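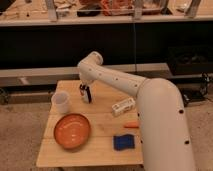 # Drondelstead Tabletop

Welcome! Drondelstead Tabletop is a collection of small everyday arrangements: a few ordinary things set out on a wooden table, photographed, and written up in plain words. Cups, bowls, sponges, little boxes, play food. If you've ever cleared a kitchen table and wondered how so many unrelated things ended up on it, you'll feel right at home.

The current release has 3,000 arrangements, each with a short note on what is on the table and where. The notes are written by people, in full sentences, and they're a lot of fun to read in bulk (we keep getting distracted when we're supposed to be checking them).

## What's in it

| Folder | Contents |
|---|---|
| `tables/` | the photos, one per arrangement |
| `notes/` | plain text notes, same base name as the photo |
| `words/` | the word list we use for objects and colors |
| `splits/` | 2,000 arrangements for training, the rest held out |

## The objects

Everything is light and easy to move. The cover arrangement is a pretty typical one:

- translucent white plastic cup, standing open side up
- shallow orange bowl, glossy inside
- small white box, on its side
- slender orange thing, noted as "carrot-like"
- dark blue square sponge

We love this mix! The two orange items look nothing alike in shape, so "the orange one" isn't enough and the note has to say more. The cup lets light through, the bowl throws a bright streak back at you, and the sponge just sits there flat and dark. Good notes pick up on all of that.

## How we write the notes

1. Name the thing in the simplest word that fits. "Bowl" beats "serving dish."
2. Give the color next, then the shape if it helps.
3. Say where it is using the table: near edge, back edge, left, right, middle.
4. If you can't tell what something is, say what it looks like. "Carrot-like" is a perfectly good answer.
5. Leave printed text out unless you can read it. Faint marks on a box are just faint marks.

Please don't guess at what is inside a box.

## Known gaps

- Shiny bowls are sometimes noted as two-colored where the light hits them. We have fixed 60 of these and would be thrilled to hear about more.
- "White" and "clear" are used unevenly for see-through plastic. The word list now says "translucent white," but older notes haven't all caught up.
- Left and right are always from the viewer's side. In 4 older notes they were flipped; those are corrected in this release.

## Credits and contact

Put together at Itimel, with the word list shared by the Guzmán project and hosting from Tremau. Corrections are very welcome: open an issue with the base name of the note and the line you'd change. New object words are welcome too, especially for kitchen things.

Last updated March 5, 2023. The next round of notes is planned for May.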